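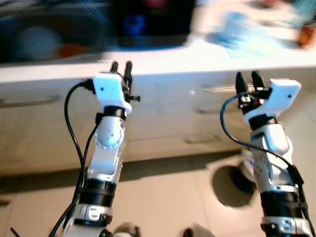 *Le meuble de cuisine blanc, côté tiroirs.*

## Meuble bas Plendier : mon avis après un hiver

J'ai commandé ce meuble en février, chez Lozano, pour remplacer un vieux buffet qui ne fermait plus. Je ne suis pas menuisier et le français n'est pas ma première langue, alors j'ai lu la notice deux fois avant d'ouvrir les sachets de vis.

Le montage m'a pris 3 heures, avec l'aide de mon voisin Apolinar Bautista pour tenir les côtés. Les trous étaient à la bonne place, sauf un, dans le panneau du fond, que j'ai dû agrandir un peu. La notice est claire jusqu'à la page des charnières. Là, deux dessins se ressemblent beaucoup et j'ai monté une porte à l'envers.

À l'usage, je suis content. Le blanc se nettoie avec une éponge humide, et le café ne laisse pas de trace si on l'essuie le jour même. Les étagères supportent bien mes casseroles en fonte. Par contre, les pieds réglables sont trop courts pour mon sol, qui descend vers la fenêtre – j'ai ajouté des cales de 2 mm.

J'avais aussi regardé le modèle de Peridbridge. Il est plus profond, mais il coûtait 30 euros de plus et la livraison jusqu'à Nakville n'était pas comprise.

**Les plus :** perçages précis, nettoyage facile, étagères solides.

**Les moins :** pieds courts, page des charnières à refaire.

Je le rachèterais, mais je demanderais les grands pieds à la commande. Le vendeur m'a dit après qu'ils existent en option.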